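3/16/25

Up before six and could not get back to sleep, so I made tea and did the meter readings early. Electricity has gone up again. We used 88 units this week against 81 last week, and I put that down to the heater in the back bedroom, which Nandi leaves on when she reads.

Walked down to Lamness after breakfast to look at the allotment. The path is soft at the bottom end but the beds have drained better than I thought they would. I got the first row of broad beans in and half the second before my back started. The garlic I planted before Christmas is up to my ankle. The rhubarb is showing under the bucket. Something has been at the purple sprouting, pigeons I should think, and the net has a tear in it a foot long. I tied it with string for now.

Sizwe Adams was two plots over, burning nothing and pretending not to want to. He has bought seed potatoes from Gredach and paid far too much for them. He offered me 5 of his spare raspberry canes and I said yes without knowing where they will go. Possibly along the back where the old currants were. I need to dig that over first, and it is full of couch grass.

Charmaine Visser rang at lunchtime about the plot rents. It goes up at the end of March and the letter says 100 for a full plot, payable all at once. I can manage it but I would have liked it in two halves. She is going to ask.

Had soup and the end of the brown loaf. Slept in the chair for nearly an hour.
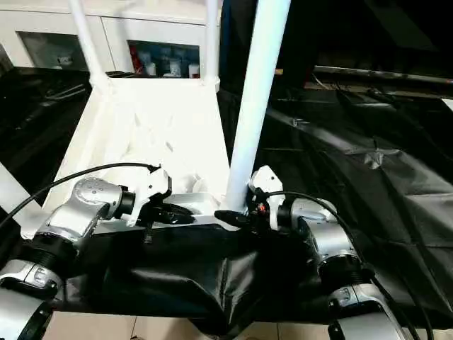
White plastic stool on the table.

I have been thinking about sitting down to work. Kneeling is all right for ten minutes and then I have to hold on to the fence to get up again. Nomvula does all her weeding and most of her sowing from a low stool, and she is older than me and gets twice as much done. I shall try it for the carrots and the onion sets. The ground wants to be firm or the legs will sink, so perhaps a bit of board underneath. There is a piece in the shed that came off the old gate.

In the afternoon I sorted the seed tin. Threw out the parsnips, as they never come up from old seed, and the lettuce dated three years back. Kept the beetroot. I have four packets of the same courgette and no leeks at all. Wrote a list: leeks, parsnips, a strong net, string, two bags of compost.

Nandi came in at four with fish from the van and the news that Elba Barrientos is moving in with her daughter and giving up her plot. I was sorry to hear it. She has had it longer than anyone and her dahlias were the best on the site. I will go round and see her and ask if she wants help lifting anything before she goes. She may want the little greenhouse moved too, and that would need two of us and a dry day.

Rain from five o'clock, steady but not heavy. Good for the beans. Fish and mashed potato for tea, and the last of the frozen peas from July. Wrote to Mtshali about the shed window. Bed at ten with my knees aching.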